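About Deva

Hi, I'm Neema Mohamedi, and I run Deva out of two rooms over a bike shop in Solonthorpe. We make practice rooms for robots. They exist inside a computer, so you can drive a two-armed robot around somebody's bedroom all afternoon and the worst you'll do is crash the program (which, in our first year, we did plenty).

I started on this when I was teaching night classes in Zaltcombe. We had one real arm for the whole group and people spent most of the evening waiting for a turn. Cengiz Demirtaş was in that class. He got tired of the waiting, went home and built a rough version of the arm on his laptop, and the week after that everybody wanted a copy. Cengiz still writes most of the code here, and he's still the one to email if your install gets stuck!

What we sell is called Langat. It's a download with 40 rooms in it and more than 700 things to put in them, from furniture and tools down to odds and ends you'd find in a garage. You get a robot with two arms and two grippers, a view from up on the body looking out past its own arms, and a simple way to save every run so you can play it back later. Faith Nyamweya builds the rooms. I asked her once to keep them neat and she said no, go look at a real house, and I've stopped asking.

Faith likes to mix things that don't belong together, so a dresser might share a floor with a ladder and a piece of picket fence.

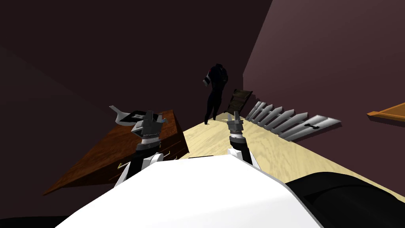

Colors get the same treatment. You can swap the walls and the floor in the settings file, or let Langat pick for you each time it starts, and I'd go with the second one if you're training anything. My own favorite rooms are the dark ones, but that's just taste.

Shabani and Adhiambo Urio look after schools and clubs. A school license is $70 a year and covers every computer in the building, home use for students included. If you want a lesson plan to go with it, ask Adhiambo, she has a whole folder of them and loves to share. Shabani does the setup calls and will stay on the line until your robot moves.

We're a small shop and we answer our own mail. The next batch of rooms is planned for October, with kitchens first, and if there's some kind of room you need, write and tell us!

Page last updated Feb 1, 2019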